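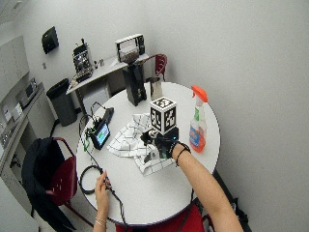

Tea towels, and how to keep them going

I must have been given more tea towels in my life than any other single object. They come from aunts, from seaside gift shops, from school fundraisers with all the children's faces drawn on them, and for years I stuffed them in the drawer by the cooker and pulled out whichever one came to hand. Then we moved to Feltley, the new kitchen had exactly one shallow drawer, and I had to start thinking about them properly. What follows is everything I've picked up since, some of it from my neighbour Cúc Vũ, who ran a café kitchen for 19 years and has stronger feelings about cloths than anyone I've ever met.

Before you use a new one

Wash it, and then wash it again. New cotton and linen both come with a dressing on them that makes them look lovely and crisp in the shop, and until that's gone they simply push the water about on your glasses. Two warm washes usually does it for cotton. Linen takes longer, sometimes five or six goes, and I know people who've given up on a perfectly good linen towel after a fortnight when it was just getting started. Leave out the fabric softener, for these first washes and for ever after. It coats the fibres, and a coated towel won't drink.

Expect some shrinkage too, mostly in the length. If you're planning to sew a hanging loop on, do it after the washing (I learnt this the puckered way).

Cotton or linen?

Both, if you can. Linen is the one for glasses and for cutlery, as it leaves hardly any fluff behind. Cotton is softer and thirstier and does well for pans, plates and hands. Waffle weave dries hands beautifully but catches on fork prongs, and terry is marvellous for mopping up and hopeless on a wine glass. I keep the plain ones for heavy work and the checked ones for glasses, so that anybody who's kind enough to dry up at our house can be told "checks for glasses" and get on with it.

Stains

Most stains are much easier on the day than they are on the weekend. Tea and coffee will generally come out with a soak in cool water and a spoonful of bicarbonate of soda, followed by an ordinary wash. For tomato, rinse from the back of the cloth under the cold tap so you're pushing it out the way it came in, rub in a little washing-up liquid, wash it, and then hang it in the sun while it's still wet. Sunshine is astonishingly good on tomato and on curry! I had a turmeric handprint on a white towel last July that I'd quite given up on, and after three afternoons on the line I couldn't find it.

Grease wants washing-up liquid rubbed in dry, before any water goes near it. Give it ten minutes, then as hot a wash as the label will stand. Beetroot I've never entirely beaten. If you have, do write in.

That sour smell

You know the one. It comes from towels being left damp in a heap, and a cool wash will only hide it until the next time the cloth gets wet. Put the offenders through at 60 degrees with a proper powder, don't overfill the drum, and dry them straight away. If the smell is stubborn, soak them overnight first in oxygen bleach, following the packet. Meanwhile, hang the one you're using spread over a rail and not bunched on a hook, and put it in the wash every evening. It seems a lot, but they take up no room at all in with the rest.

Any cloth that's been near raw meat goes directly into the machine. Cúc is very firm on that, and so am I now.

Folding for a shallow drawer

Fold the towel in half lengthways, then in half again so you have a long strip, then into thirds, and stand the little parcels up on their edges in a row, like files. I get 20 into my one drawer this way and can see every pattern without rummaging. Put the clean ones in at the back and take from the front, and they'll all wear at the same rate.

When they're past it

A thin towel still has years in it. Cut in four, it does for shoe polish, bicycle chains and the inside of the oven door. A whole one, dampened and wrung out, goes under a chopping board to stop it sliding. I line the salad drawer with one, wrap herbs in another, and keep a couple of really dreadful ones in the car for the windscreen. The ones with the children's drawings I can't bring myself to cut, so they're going to be a cushion cover as soon as I find the matching thread.

Last updated September 2022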